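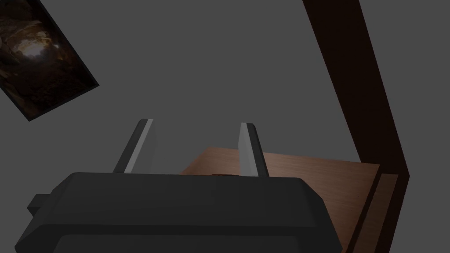

# 04/01/2022

Spent the whole morning on the garden plan and my back is already complaining, and I haven't even dug anything yet! The Skindlow catalog came in the mail and I went through it twice with a pencil – circled way too many tomatoes, crossed most of them out, then circled a few of them again. I'm going with two kinds this year. Two! (We'll see how long that lasts once the seedlings are out at Khoury and I'm standing there with an empty cart.)

Last year's notes say the beans went in too early and sulked till July, so I've written WAIT across the top of the page in big letters. The peas can go in as soon as the bed by the fence drains. I pushed a finger in after lunch and it was still like cold pudding.

Added up what I want to spend and it came to $115, almost half of it on soil, which hurts. Dirt! From a store! But that back corner is pure clay and I'm tired of fighting it with a fork.

Started 13 little pots of basil on the kitchen windowsill this evening and got potting mix in the sink, in the dish rack and somehow in my sock. Must remember to turn them every day or they'll lean toward the glass like last time.

Soup again for dinner, with the last of the frozen squash – needed more salt. Tomorrow I want to find the good pruners before I give in and buy another pair.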